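The Bag

By July, Hatsue Takagi had stopped telling people at parties what she did at Gravallow, because they always asked the same thing. Could it fold a fitted sheet? No. Could it do the dishes? Some of them, the flat ones. Then they would laugh and go back to the chips, and she would stand there wanting to grab them by the sleeve and tell them about the backpack.

The backpack was the best part of her day. Packing one is a chore any sleepy kid can do at 7 in the morning, and she had come to think of it as one of the great feats of human hands! Cloth sags. An opening closes up the second you let go of it. You need one hand to hold the thing open and another to put something in, and both have to know what the other is up to.

"Dark bag again?" said Iwasaki, coming in with his coffee.

"Dark bag again. Lower pocket this time."

She set out the travel things, stepped back behind the line, and let the arms go.
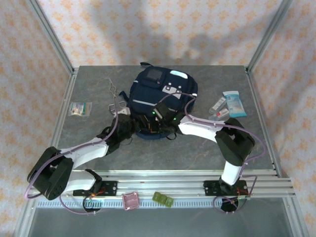 "Come on, Skorer," she said under her breath. Skorer was the left one. The right one was Jevmont, after a street Iwasaki used to live on.

Skorer pinched the cloth and held. Jevmont moved in close, stopped, backed off a little, and came in again lower down. It was the second try that got her every time – that small change of mind, like somebody feeling for a light switch in a strange house.

"My mother could pack that in 45 seconds," Iwasaki said.

"Your mother's had more than 1000 trips to practice on."

"She's been to Ohio. Twice."

Hatsue laughed, but she didn't look away. The cord would be trouble, it always was. Last week they had gotten the cord halfway in and pulled it straight back out, stuck to a finger, and she had gone home happy anyway, and talked about it all through dinner.

"So can they do it yet?" Iwasaki asked.

"The pocket, on a good day. The cord, no." She pulled her stool closer to the line. "Ask me again after lunch."

He sat down next to her to watch.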